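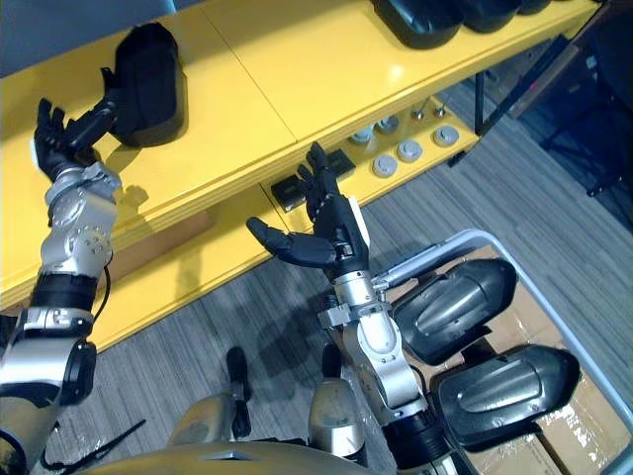

Llevo desde septiembre trasteando con el kit bimanual de Brandelow y ya tocaba contarlo por aquí, que más de uno me lo ha pedido en los comentarios.

Lo primero: ¡qué gusto de manos! Son dos, negras, de varios dedos, y vienen montadas de fábrica sobre los brazos de aluminio. El pulgar se abre muchísimo, casi en horizontal, y eso para coger carcasas de plástico huecas por el borde es una maravilla (con la pinza que tenía antes se me escurrían todas). Las tapas alargadas y curvas las saco directamente de la caja gris, y ahí todavía fallo bastante, sobre todo cuando hay cartón y plástico de embalaje debajo.

El programa se llama Drisarix y guarda cada intento por separado. El contador va por 1.033 y no he tenido que reinstalar nada, aunque el menú de calibración es un laberinto y la traducción al español, en fin, simpática.

Pegas, que las hay. El cable que va por fuera del codo me pone nervioso, yo le habría buscado un camino por dentro. Y el precio: 3.668 euros en la tienda de Ghasemi, sin las piezas de prueba. No es poco, pero por dos brazos con sus manos lo volvería a pagar, de verdad que sí.

Me falta probar con las piezas pequeñas, los tapones grises y los pomos metálicos. En cuanto tenga algo decente lo subo, junto con los ajustes de agarre que estoy usando.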